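Ticket: Zotenico sync client stuck on "Preparing" after password change
Status: Resolved
Priority: Normal
Opened by: Pantelis Katsaros
Assigned to: Woo-jin Ji

Changed my network password this morning when the reminder came up. Since then the Zotenico client on my desktop shows "Preparing" and never moves on. The laptop is fine. I have restarted the desktop twice and signed out and back in. Files I save on the desktop don't show up on the laptop or in the browser.

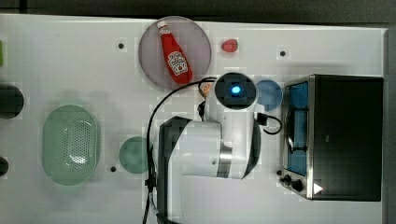
Desktop and File Services, Restmont Office

Log

9:15 a.m. Woo-jin Ji
Picked up the ticket. Asked Pantelis to leave the client open and not to delete the local folder. Remote session set up for 9:40.

9:40 a.m. Woo-jin Ji
Client is version 10, same as the laptop. The account page shows him signed in. Pending list has 3,664 files, and the number doesn't change. Paused and resumed sync, no effect. Disk has plenty of free space. Clock and time zone are correct.

9:55 a.m. Woo-jin Ji
Opened the saved passwords in Windows. There were two entries for Zotenico, one from before the password change and one from today. Removed both, restarted the client, signed in with the new password. Status went from "Preparing" to "Syncing" and the pending count started to drop.

11:20 a.m. Woo-jin Ji
Pending count is down to 124 and has stopped there. Exported the client log. Every one of these files is in the MacAulay folder, and each has the same line, "path not accepted." Files in other folders are up to date on the laptop and in the browser.

11:35 a.m. Woo-jin Ji
Checked the folder names. One subfolder under MacAulay ends in a space. The server rejects that, but Windows doesn't show it in File Explorer. Pantelis says the folder was unpacked from a zip file sent by Brusetier, and he hasn't renamed anything in it. Rename from File Explorer gives "cannot find this item." Will do it from the command line after he has copied what he needs for the afternoon.
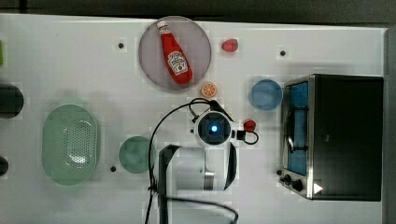
Evdokia Politis wrote: We had the same thing with a zip from Brusetier in June. Renaming the folder worked, but two spreadsheets had links to the old path and had to be fixed by hand. Check those before you close this.

1:10 p.m. Woo-jin Ji
Thanks. Copied the subfolder to a local backup, renamed it from the command line without the space, resumed sync. Pending count went to zero. Searched the spreadsheets for links to the old path and found one, in the shipping workbook. Updated the link and saved.

1:30 p.m. Pantelis Katsaros
New test file shows up on the laptop. Shipping workbook opens without the warning. OK to close.

1:45 p.m. Woo-jin Ji
Closing. Local backup of the subfolder stays on the desktop until Pantelis deletes it. Added both steps (old saved password, trailing space in folder name) to the Zotenico help page. Ojārs Juška will write to Brusetier about the zip files.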